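Old desktops: what to take out before you pass them on

The spring collection of old office computers is open again, and the store room at Hekthorpe will take desktops, cables and loose drives until the August break. We had a lot of machines handed in last year with parts half out and screws rattling in the bottom, so the rules are set out again below. Please read them even if you have done this before, as the part about processors has changed.

Lay the tower on its side with the opening side up, on a firm table. Unplug the mains lead first and hold the power button in for 5 seconds. Leave the power supply where it is. We don't need it out and it should never be opened.

The hard drive comes out next. Many office desktops hold it in a plastic carrier, and the blue parts are usually the ones meant to be pressed or pulled by hand. Take the drive out in its carrier and keep the two together.

Memory goes after that. Press the latches and lift each module straight up, holding it by the edges. 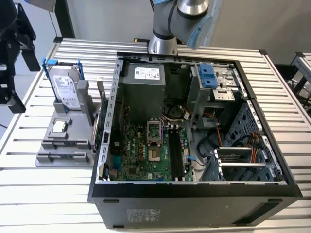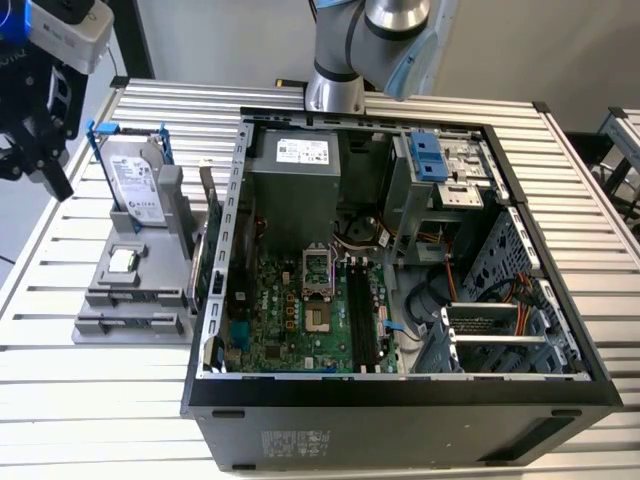
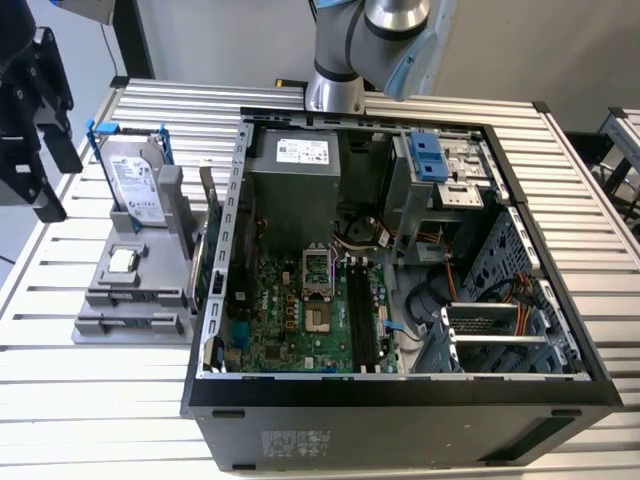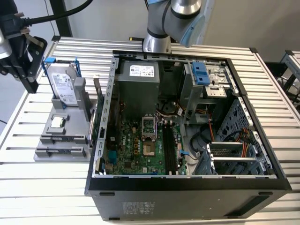 Dell desktop with the side off and the processor socket open
Éabha Lenihan
Equipment Reuse Officer

The change this year concerns the processor. Until now we asked people to leave it in. Orla Moriarty in the Trullberg office has asked for processors to be sent separately, so if you are confident doing it, lift the lever, raise the metal frame and pick the chip up by its sides. Don't touch the socket underneath. The contacts bend easily and a board with bent contacts is scrap to us. If you would sooner leave the chip alone, write "CPU in" on the job sheet and Tadhg Hegarty will see to it.

Once the processor is out, don't stand the tower up or stack anything on it until the side panel is back on. Last year a board was lost to a dropped screwdriver.

Put the parts somewhere they can stand apart from each other. A holder with a slot for each part is best, with the drive upright and the processor lying flat in its own recess. The Amaral trays in cupboard 5 can be borrowed for this. A cardboard egg box will do for processors at a pinch, but please don't put drives in carrier bags.

Every drive needs the asset number of its computer written on masking tape, stuck to the carrier and not over the maker's label. Homa Naseri wipes the drives and has to match them to the list before anything leaves the building. Any without a number go to the shredder.

Cables inside the case can stay as they are. Tuck them in so the side panel goes back on without force.

Collection is from the loading door. To book a slot, ring extension 1922 and ask for Diarmuid Ó Flaithearta. He can take up to 5 towers from each office at a time.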